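Why Do Clothes Wrinkle?

Cloth looks smooth and solid, but it is made of thousands of tiny threads. Each thread is made of even thinner hairs called fibers. When you bend cloth, you bend all those fibers too.

Cotton fibers are made of long chains of very small parts called molecules. Weak links hold the chains in place. Heat and water loosen the links, and the chains can slide. When the cloth cools and dries, new links form. If the cloth was folded or bunched up at the time, it keeps that shape.

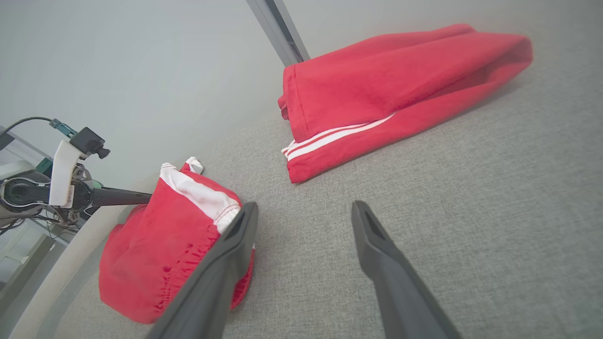

Red clothing in a crumpled heap.

Polyester is different. It is a kind of plastic, and it soaks up very little water. Its fibers tend to spring back after they are bent.
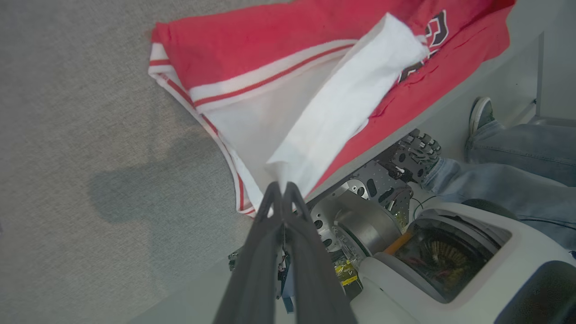
Thickness matters as well. A thin layer of cloth bends easily, and a thick one pushes back. Most clothes have both. On red clothing with white trim like this, the hem is an edge where cloth is often folded over and sewn down, so it can be stiffer than the part next to it. Printed letters and numbers can make a patch stiffer too.

Try it yourself

Find 2 old cotton rags. Wet one and leave the other dry. Squeeze each into a ball and put a heavy book on top, with a plastic bag under the book. Wait 60 minutes, then open them up. Which one has more wrinkles?

Written by Salma Badawi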